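Tedora two-arm carton folding set — README

September
Posted by Vimala Acharya

Search this site Go

# Tedora: two-arm folding of yellow card

Hello, and thank you for downloading this (or for reading before you download, which I'd gently recommend, as the archive takes a while to unpack). Tedora is the set of recordings behind our work on getting two arms to fold card together when the card would much prefer to stay the way it was. I wrote most of this file on a Wednesday afternoon with the archive open in another window, so please forgive the order of things.

## What we were after

Card has a memory. You bend it along a crease, you let go, and it creeps back a little, and how far it creeps depends on how many times that same crease has been bent before. Our earlier method, Lindeck, planned every fold as though the card were a set of stiff plates joined by perfect hinges. It did well on new blanks and got steadily worse on tired ones — a pity, because most of our blanks are tired.

The method here, which we call Flullo, keeps the stiff plates but lets each hinge have its own springiness, guessed afresh every time a gripper pushes on a flap. One arm holds while the other bends, and the roles can swap partway through a fold if the holding arm feels the card start to slide. That swap was the piece we argued over longest, and I'm still fond of it.

## What is in the archive

There are 640 episodes. Each one is a single attempt at a single stage of folding, and there are 3 stages:

- `raise`: bring a flap up from flat
- `tuck`: push a strip or lip over its crease and hold it
- `settle`: let go with both grippers and back away

Every episode folder holds the camera streams, the joint positions for both arms, the gripper openings, and a small text file called `notes.txt`. Please do read the notes! They were typed by whoever was running the cell that day, and they have things in them that no column captures, such as which blank had been used the day before or when a corner had started to peel.

The splits are in `splits/` and are made by blank. An individual piece of card never appears in both training and test. If you reshuffle by episode your numbers will look lovely and they will be wrong, because the model learns the particular creases of a particular piece of card. I did this myself for a good part of the summer.

## How the labels were made

Success at `raise` and `tuck` was marked by hand from the fixed view, and two of us marked every episode separately. Where we disagreed we sat down together and watched it again. Cases we couldn't settle are kept and labeled `unsure`, and we'd ask you to report them separately and not fold them into failures (sorry, I did try to find another verb).

`settle` is labeled from how far the flap has moved between the release and the last sample. The threshold is in `config/settle.yaml`, and you're welcome to change it for your own purposes, so long as you say so when you compare with us.

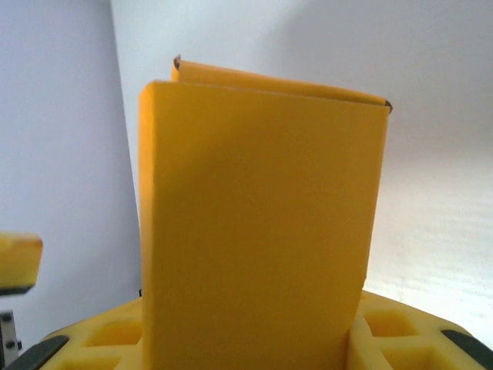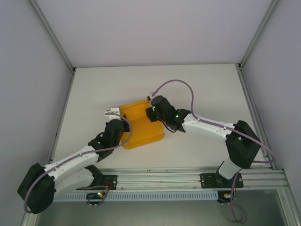 ## Known problems

The clocks on the wrist streams drift against the joint log during long episodes. The script `align.py` fixes this well enough for training, but I wouldn't trust it for anything that depends on the exact moment of contact.

Flullo still has trouble when two creases meet at a corner and both are soft. It guesses one hinge correctly, blames all the remaining motion on the other, and then pushes too hard. The Fajardo baseline, included under `baselines/`, has the opposite habit and gives up early. We kept 2 sets of baseline weights so you can see the behavior with and without force feedback.

Yellow on yellow is also hard going for the segmentation masks. Treat them as a starting point, and check the borders by eye before you rely on them.

## Questions and fixes

Open an issue with the episode folder name in the title and I'll get to it, usually within the week. Corrections to labels are especially welcome — send the old label, the new one, and a line on what you saw.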